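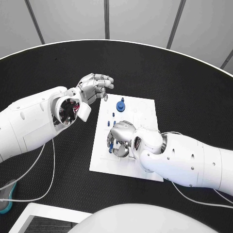 Every room is made of pieces, and every piece must stop somewhere. In the first five chapters we studied materials as if they had no end: the board, the sheet, the plaster, the cloth. In Chapter 6 we study the places where they meet. A student who enters a finished room usually looks first at the colors, and only later at the lines between them. Yet the lines say much more about the quality of the work. A light grey wall of plain panels is read through its dark vertical seams, and a black tabletop through the thin white rim which follows its curved edge. When you have learned to see such lines, you will draw them before you draw anything else.

6.1 Three words we will need

In everyday speech the words "edge," "joint" and "seam" are mixed freely. In this book they are kept apart.

An edge is the place where one material ends. It may be left bare, rounded, folded or covered with a strip.

A joint is the place where two pieces meet and are allowed to move. It has a width, and this width must be decided by the designer. If the designer does not decide it, the installer will decide it on the site, usually late in the afternoon.

A seam is the line that the eye sees. One joint can give one seam, two seams (when a cover strip is used) or no seam at all (when it is filled and painted). For this reason the seams on an elevation drawing and the joints on a section drawing do not always agree in number, and the student should not try to force them to agree.

6.2 Open joints and closed joints

A closed joint looks simple on paper. The two boards touch, and the drawing shows a single line. In the building it is the more difficult choice, as both boards must be cut perfectly straight and must stay straight through the heating season. Boards fixed in a damp room in December will shrink when the heating is turned on, and the closed joint will open by itself, in one place more than in another.

An open joint admits from the beginning that the pieces will move. It makes a shadow, and a shadow hides small differences very well. A difference of one millimeter is easily seen in a gap of two millimeters. In a gap of eight millimeters few visitors will notice it.

Consider the reading room of the Kinsella library, which we will use as our case in this chapter. The long wall was covered with panels 1000 mm wide and 2000 mm high. The architect, Danica Michalík, first drew closed joints. After a trial wall was built in the workshop, she changed them to open joints, with a painted batten behind. The panels did not change, and neither did the price of them, but the fixing of the wall was finished in less time than was planned.

Before you continue, take a sheet of paper and draw one corner of the room in which you are sitting, at a scale of your choice. Draw only the edges and the seams. Leave out furniture, color and shade. Keep this drawing, as you will need it again for the exercise at the end of section 6.4, where we add the joints behind the seams.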